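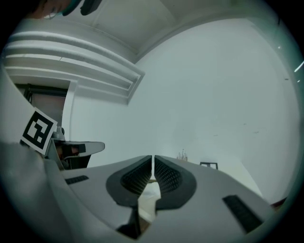 Fig. 8. White room, pale beige surface. Light tones on both vertical and lower planes.

Interior Finishes, Unit 8: Light-toned rooms
Lesen Technical College, handout revised 8/13/26

1. Terms
Reflectance is the share of incident light that a surface sends back. It is written as a decimal or a percentage. Illuminance (lux) is the light arriving at a surface. A photograph gives neither value; both must be measured on site. 

2. White against beige
A white wall and a beige surface under the same lamp receive similar light but return different amounts. The beige also shifts the color of what it returns toward yellow. The shift shows most on the lower part of a white wall, close to the surface. Paint samples should therefore be judged with the final work surface in place – a sample held against bare floor will mislead.

3. Worked case
Illuminance at the wall: 1000 lux
Wall reflectance: 0.80
Light leaving the wall: 1000 x 0.80 = 800 lumens per square meter
Repeat for a beige surface at 0.60. Result: 600. Both are treated as fully matte. The method does not hold for gloss finishes, which are covered in the Geerts reader, chapter 18.

4. Soft and hard shadow
Large light sources give soft shadow edges. Small sources give hard ones. In a room with white walls, the walls act as secondary sources and fill in the shadows, so contrast on a pale surface is low. Small pale parts become hard to find. Place a dark mat under them or add a directional lamp.

5. For the January session
Bring the Plikier tone card and one matte sample in off-white. Record the lamp type on the sheet before taking any reading. Readings from the Vatov annex are kept on a separate sheet – do not combine the two sets.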